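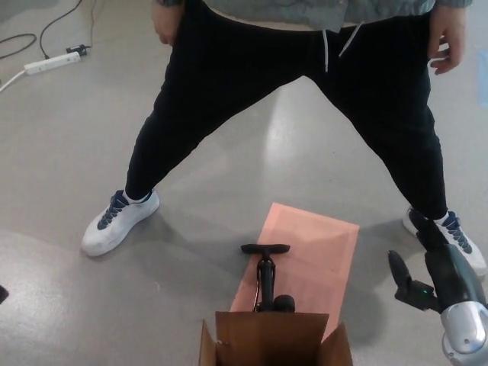

Trivham Packing Kit
Head-camera training set and policy for long objects and open boxes

Floor pumps are awkward. They have a T handle at one end, a gauge at the other, and a hose that goes wherever it likes. We love them for exactly that, and the Trivham Packing Kit grew out of a plain question from Aisyah Gunawan: can one policy learn to pack a tall, hose-draped object using only the view from the head?

The kit bundles the demonstrations, the trained policy and the evaluation scripts from that work. Version 2 came out in September and it's the one we'd recommend to any lab with a single arm and a two-finger gripper.

What's different about the method

Most grasp planners pick a point and go. Ours picks a point and an exit. Before the fingers close, the policy predicts where the far end of the object will swing during the lift, and throws out any grasp that would drag that end across a box flap. Bayu Chong calls this the tail check. It adds 40 milliseconds per grasp and we think it's worth every one!

People stay in view during our recordings. A standing operator puts legs, shoes and shadows into the background, and Adi Tjoa found that policies trained on tidy, person-free floors froze up when somebody stepped close. Leaving people in the training set fixed most of that.

Results

We ran 42 trials with floor pumps the policy had never met. Without the tail check, 15 ended with the pump inside the box and the flaps clear. With it, the same 42 starting positions gave us 40. Both misses were hoses caught under a flap — Gilang Kwok is working on that now, and the early runs look great.

Shiny floors are still a weak spot. A strong overhead reflection can throw off the depth estimate near the base of an object, so we ask users to record 10 calibration passes under their own lights before the first run.

In the kit

Demonstrations with synchronized head view and joint states
Policy weights, with and without the tail check
Evaluation scripts and blank trial sheets
Setup guide by Amirul Chin

Works with the Tornbridge control stack. Support for Dunosia controllers is in testing.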